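Gollgate Facilities Forum
Board: Shared Rooms and Furnishings
Topic: Activity tables for the Stockdale rooms: raised rim or flat edge?
Replies: 9

facilities_desk_G
The Office of Facilities invites comment from room coordinators on the replacement of activity tables in the Stockdale building. The current tables, purchased from Gamano, have reached the end of their service period. Two tops are under consideration. The first is white with a raised rim along the edge. The second is a flat top with no rim, finished in light gray. Both are available on the standard frame. Comments received by the end of January will be included in the purchase file, reference 2966.

rm_coordinator_east
Thank you for opening this for comment. The East rooms support the rimmed top. Our afternoon groups use balls, beads and counters, and at present a good part of each session is spent retrieving items from under the radiators.

c_zupan
The West rooms take the opposite position. A rim prevents staff from wiping crumbs and paper scraps directly into a bin. It also prevents two tables from being joined to form one continuous surface, which we require for mural work. I would ask that the flat top remain available to any room that requests it.
Costel Zupan, West rooms

rm_coordinator_east
With respect to the previous post, the joining of tables occurs in the West rooms only. It should not determine the order for the whole building.

c_zupan
I did not propose that it should. My request was for a choice by room.

halden_annex
The Annex has used rimmed tables for two years. The following may be useful to the office.

Cleaning: dust and eraser crumbs collect on the inner side of the rim. A damp cloth folded to a narrow edge removes them. Our closing procedure allows 30 minutes for the full room, and the tables have not caused us to exceed it.

Writing: adults who rest a forearm on the edge find the rim uncomfortable after a time. We received several remarks on this during evening classes and have no remedy to offer other than a desk pad.

Rolling items: a rim slows a ball and will stop a gentle one. It will not stop a ball that has been thrown or that bounces. Rooms expecting the tables to end all retrieval will be disappointed.

quiet_hours
May I raise the matter of color? A bright white top is tiring under the ceiling lights in the reading corner. The light gray would be preferable there, with or without a rim.

facilities_desk_G
The rimmed top is supplied in white only. The supplier, Soleo, has confirmed that no gray version is planned. Rooms with a concern about glare should state this in their response so that it may be recorded.

halden_annex
On the question of color, I would add one point in favor of white. Small items are easily found on it, and a coordinator can confirm from the doorway that a table has been cleared. In our room the ball bin is filled at closing, and a colored ball left on a white top does not escape attention. 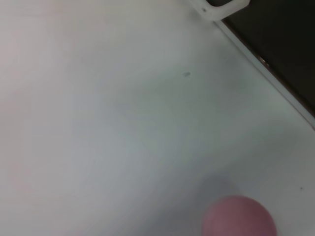

We also find that marks from crayons and markers are noticed on the same day and treated on the same day. On our former brown tables they were often discovered weeks later, by which time the stain had set. I accept that this means more wiping for staff. In my view the exchange is a fair one for rooms used by children, and less so for rooms used mainly for reading or meetings.

c_zupan
I am grateful for the detail from the Annex. The observation about forearms is of particular concern to me, as the West rooms host the adult drawing class on most evenings. I maintain my request for flat tops in West and have no objection to rimmed tops elsewhere. If mixed orders affect the unit price, I would ask the office to publish the difference before a decision is made.

facilities_desk_G
The total order is for 70 tables. The supplier will accept a mixed order at the same unit price, provided that each room takes a single type. Coordinators are asked to reply with the room name, the type requested and any note on glare. The reading corner will be treated as a separate room for this purpose.

rm_coordinator_east
East rooms: rimmed, white. No note on glare.

c_zupan
West rooms: flat, light gray. Please record that the tables must be of equal height when joined. The current ones are not.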